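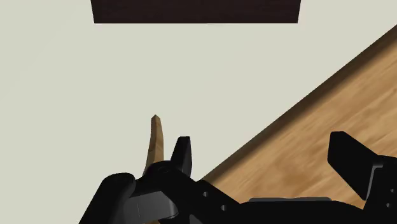

# Horkham plant moves handle sorting to gripper cells, rehearsed in simulation

03/04/2024 – Cilto, which makes wooden handles and turned parts for hand tools, has started shifting the sorting work at its Horkham plant to two-finger gripper cells. Each pick is programmed and tested in a computer simulation before it is loaded on the floor. The first cell went into regular use this week on the day shift.

The plant ships 89 handle shapes. Straight parts have been fed by machine for years. Curved and tapered parts have been sorted by hand, as they roll, nest into each other and come off the belt at any angle. The simulation work covers this second group, starting with the slim, bent pieces that narrow to a point.

## How a part is approved

A part is modeled with its wood finish and placed near a model of the gripper and a table. The operator sets the approach, the opening of the fingers and the closing force. The simulator then repeats the pick 200 times with small changes to the part's position. A program is released to the cell when 5 or fewer of those picks fail. If more fail, the part goes back to the operator with a log of the failed positions.

Most failures so far come from parts that sit close to one finger at the start. The gripper closes, the near finger pushes the part before the far finger arrives, and a tapered part turns as it is pushed. Two fixes are in use. One moves the wrist sideways before closing. The other closes in two stages, slow and then firm.

The software was supplied by Plevness. The gripper cells were installed by Østergaard, which also holds the service contract. Surface friction in the simulator was set from tests on sanded, unfinished stock. Oiled parts are not covered yet and stay on the manual line.

## Staffing

Twelve people worked on the sorting line before the change. Eight remain on it, and four have moved to programming and checking. The company says that no jobs were cut and that pay grades were kept. The four who moved were given 100 hours of paid training, split between the simulator and the cell itself.

Lerato Mthembu, who leads the new group, spent six years on the sorting line. She said the knowledge needed is mostly the same. "You have to know how a bent handle will roll when you touch it low down. I used to do that with my hands and now I write it as an offset."

The working day has changed more than the headcount. Sorters stood for a full shift and swapped stations every hour. Programmers sit for most of the day, and two of them have asked for standing desks, which are on order. Work on the remaining manual line is also different: with the simpler curved parts going to the cell, the share of awkward pieces in each bin has gone up. Sorters raised this at the last shift meeting. The hourly target for the manual line has been lowered as a result, and it will be reviewed again when more shapes have moved over.

Grading for knots and splits is still done by eye, after the cell has placed the part in its tray. Benoît Hervieu, production manager at Horkham, said there is no plan to change that step. "The cell picks and places. It has no opinion on the wood."

## Stops and resets

Any sorter on shift can stop the cell. Restarting it requires one of the four trained programmers, and this has caused some waiting during breaks. A second round of training, open to everyone on the sorting line, is meant to close the gap. Sign-up sheets are posted at the time clock.

A second cell is due in June. It will run the same released programs and will stand at the far end of the line, next to the tray racks. The late shift stays fully manual until then.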